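When Robots Come to Work

Think about a place where people pack things into boxes. Maybe it is a big building near a highway, with trucks backed up to the doors. Inside there are long shelves, rolling carts and tables. For a long time, people did every job in a building like that. They walked to the shelves, found the right item, carried it to a table, wrapped it, boxed it and taped the box shut.

Today machines do a part of that work in many places. Using machines to do jobs that people used to do by hand is called automation. It's a long word, but you already know plenty of examples. A dishwasher is automation. So is a door at the grocery store that opens when you walk up to it.

What does a robot do in a warehouse?

Let's look at one company. Brallholm is a warehouse that sends out small things people order from home, such as wallets, pouches, cups, candles and picture frames. It has 40 workers. On a busy day in September it sends out 2000 packages.

The first robots at Brallholm were low, flat carts called Onance carts. An Onance cart slides under a shelf, lifts it a little and rolls it over to a worker. Before the carts came, the workers did the walking. A person might spend most of a shift going back and forth between the shelves and the tables. Now the shelves come to the tables.

The carts follow lines on a map that is stored in a computer. They have sensors, which are parts that notice things, a little like eyes and ears do for you. If a person steps in front of a cart, the cart stops and waits. When the path is clear it rolls on.

Why are hands so hard to copy?

Rolling a shelf across a flat floor is fairly easy for a machine. Picking something up is much harder.

Try it yourself. Put a pencil, a sock, an egg and a coin purse on a table. Pick up each one. You didn't have to think much, did you? Your fingers knew to be gentle with the egg. They pinched the pencil and bunched up the sock. Your skin felt whether each thing was slipping, and your hand squeezed harder if it was.

A robot has none of that until somebody builds it and teaches it. Many robots have a gripper in place of a hand. Some grippers have just two fingers that open and close. With two fingers a robot can pinch a thing from both sides. That works well for a box, because a box is stiff and always the same shape. A sock changes shape each time you touch it. A purse can bend, and it may have a zipper that the fingers need to work around.

How does a robot learn?

One way to teach a robot is to write down every step in computer code. Move forward this far. Close the fingers this much. Stop. This is a good way when the job is the same each time. A machine that puts caps on bottles can work like this all day.

Another way is to show the robot what to do, many times over. A person does the task while a computer records the movements and takes pictures. Then the computer looks for patterns in all those recordings. The people who do this at Brallholm work in a room called Trevaskis, named after the street behind the building. They pick things up, turn them, open them and put them down again.

One showing is not enough. For a single kind of item, the team recorded the same task 1000 times. They moved the item to a new spot, turned it around, or put something else on the table near it. If the computer had only seen the item in one place, the robot might not know what to do when the item was somewhere else.

Some of the people who record tasks used to pack boxes. They know a lot about how things behave. A packer can tell you that a soft bag should be held near its seam, and that a cup with a thin rim should be lifted from lower down. Knowing these things is a skill, and it took them years to learn it.

For this kind of teaching a person can use a gripper with a handle. The person holds the handle, and the gripper's fingers do the touching. You use your own arm to move it, but you have to get the job done with the same kind of fingers the robot has. It is a bit like eating with chopsticks for the first time. Small things that are easy with bare hands can take a lot of practice. Sometimes it helps to have two grippers, so one can hold a thing steady from another side. 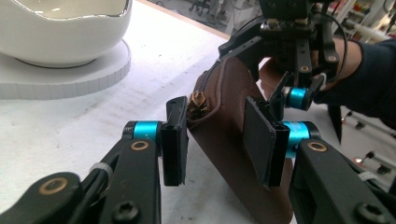

Chia-jung Kong said that the hardest part of changing over from packing was learning to slow down, and that it was a month before a day of teaching felt like a real day of work.

What changes for the people?

When machines take over part of a job, the job changes. Some of those changes are good for the workers. At Brallholm there is less walking and less lifting, so fewer people go home with sore backs. There are new jobs too, such as fixing the carts, checking the robots' work and recording tasks.

Other changes are harder. Some jobs go away. The company used to have a night crew that moved shelves from ten in the evening until six in the morning. That crew isn't needed anymore. Part of the crew was trained for other work in the building, and a few people left to find jobs somewhere else. Learning a new job when you were good at your old one can be tiring and a little scary.

People also disagree about how fast work should go. A cart doesn't get tired, so it can bring a new shelf the minute the last one is done. A person needs a drink of water and a chance to stretch. The workers asked for a button at each table that tells the carts to wait, and they got it.

What can't the robots do yet?

Quite a lot. The packing robot is called Paltulness. It can handle 203 of the items the warehouse sells, and people pack the rest. If two things are tangled together, it stops and a light comes on. Then a worker walks over, pulls them apart and starts it up again.

Words to know

Automation: using machines to do work that people used to do.
Gripper: the part of a robot that holds things.
Sensor: a part that lets a machine notice something, such as a person in its way.
Shift: the hours a person works in one day or night.

Something to try

Tape a craft stick to your thumb and another to your pointer finger. Using only the sticks, try to pick up a coin purse and open its zipper. Ask a friend to hold the other end of the purse and see if that makes it easier. Then talk about which jobs at your school or home a two-fingered robot could do, and which ones you would rather have a person do.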